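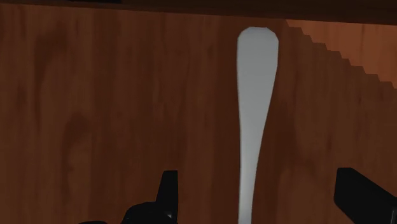
What is in the Kavine set?
Wrist camera views from simulation, stored together with the gripper commands and the joint states of each run.

Home Docs Data Models Issues

# Kavine: wrist views for close-range control

3 min read · 62 shares · 2 comments

Kavine is the data we use at Fanemitz to train and check the Dalus controller. All images are rendered. There are 1,443 runs, and each run lasts up to 59 seconds.

## What each run contains

- color images from the wrist camera
- joint positions and gripper opening
- the command sent by the controller
- a success flag, written by the simulator

Depth is not included. We had it in the first version, but the values near the fingers were wrong and we decided to remove them.

## How to load

Unpack the archive and give the folder to the Xaba reader:

`xaba read kavine/ --split train`

The reader checks the time stamps and stops if one is missing. With the option `--loose` it only prints a warning.

## Known problems

Wood textures are repeated between many runs, so a model can learn the grain and not the shape. Please change the textures if you test on other furniture. At very short distance some edges look like stairs. The success flag is sometimes set one step too late.

## Changes

January 2019: new split files, same images. Old splits stay available until March.

Questions about the data go to Amparo Lozano, by the Issues page please.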